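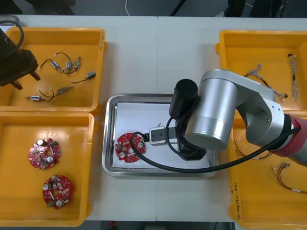 You could simply throw it all away, came the suggestion over breakfast, in the mild tone people use when they've been thinking it for years. I said I'd consider it. I then spent the whole morning in the spare room considering it, with the door shut.

Print this page | E-mail this entry

The trouble with moving to a smaller house is that the smaller house starts asking questions before you've even got the keys. The one at Punevmont has no loft, no cellar and a cupboard under the stairs already promised to the boiler. I measured it again last week in case it had grown.

So, drawers. The first one had the Prolla instruction booklets in it, for a bread maker we gave to a jumble sale and a carpet cleaner I have no memory of at all. I read the carpet cleaner one to the end. It's very firm about fringes.

The second drawer was keys. I tried a few in the back door out of politeness and then put the lot in an envelope marked KEYS, which I suppose is the drawer again in a lighter form.

By eleven I'd got to the odds and ends, a category that has been quietly eating the others. Small motors have a yellow bin to themselves now, wires looped over one another. I had a cup of tea on the strength of it.

Partanen rang at noon to talk about the van. They have 2 sizes, the one that's too small and the one that won't get down the lane. The small one is £300 and would need to come twice. The other is £700 and would need to come once, and then stay there, I imagine, until somebody widened the lane. I said I'd ring back. The man said they close at 2, with a note of hope.

Rain after lunch. Took a box of paperbacks to the charity shop and was asked whether I'd like to look round while I was there. Came home with a lamp. It's a nice lamp. It was received in silence and has been put behind the sofa, where it gives a pleasant glow to the skirting board.

Tried the wardrobe next and found the Zorkano tent, still in its bag from the year of the wasps. We both stood and looked at it. For once we were in complete agreement, and it went straight out to the car - though I noticed later that the pegs had been kept back. Good pegs, apparently.

Tally for the day: out, one tent and the books. In, one lamp. Undecided, nearly everything else.

Must ring about the van in the morning. Must also find the phone charger, last seen in the envelope marked KEYS.

This site uses cookies to remember your settings. Accept | Manage cookies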